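15 March 2023
Treltholm room B – mastering notes, Hadley single

Continued from the last entry. Riddim came over from Yüksel as 24-bit stems, vocal from Abílio Brandão's session as a single comped track plus two ad lib tracks. All imported at 48 kHz, no conversion needed. Session start aligned to the count-in, then count-in muted.

Kick and bass first. The bass stem has a resonance at 53 Hz that sits right on the kick fundamental. Tried a static notch, 3 dB, narrow. Kick cleared up but the bass lost weight on the held notes in the second verse. Replaced with a dynamic band at the same frequency, keyed from the kick, fast release. Better. Left it there.

High-pass on everything except kick and bass. Organ skank at 200 Hz, which is higher than I would normally go, but the part is offbeat stabs and the low mids were crowded with the vocal doubles. Checked in mono. Skank drops a little, still audible on the small speaker.

Vocal. Abílio's lead is close to the mic and the plosives in the hook are heavy. Edited by hand, no plug-in. Two of them could not be fixed without dulling the consonant, so they stay. Sibilance on the doubles pulled down with clip gain before the compressor. The lead is compressed in two stages, slow one first.

Delay throws at the ends of lines, dotted eighth, feedback automated. Muted the throw before the bridge as it masked the siren. Spring reverb is the hardware unit, printed to its own track in case it starts humming again. Left channel of the return was noisy. Swapped the patch lead, noise gone. Old lead labelled and put in the repair drawer. 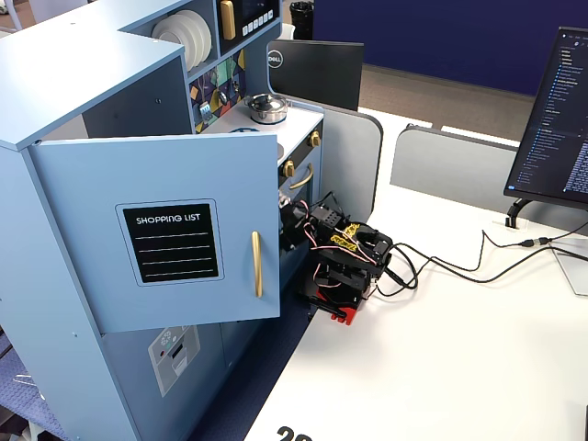 Toy kitchen and desk, chalkboard door open.

Mix print 1 bounced and played against the previous Brondinico release at matched loudness. Ours is darker above 8 kHz and wider in the chorus. Opened the top slightly with a shelf on the mix bus, under 1 dB. Narrowed the backing vocals. Print 2 is closer. Did not chase the reference any further, the riddim is a different colour.

Limiter: first pass was too hot and the snare flattened. Backed the input off until the rimshot came back. True peak ceiling at -1 dB. Club version gets the same chain with less limiting and a longer intro for the selectors.

Files are catalogued under 506 on the label drive: main, radio edit, instrumental, a cappella. The radio edit has the second verse line reversed, per the label's note. Metadata still lists the riddim under its working title – Yüksel to confirm spelling and writer splits before anything goes to the distributor.

To do:
Recheck the fade on the instrumental, the tail of the spring is clipped.
Ask Abílio for the dry ad libs, the ones supplied have reverb on them.
Back up the session to the second drive.
Clean the faders on channels 7 and 8.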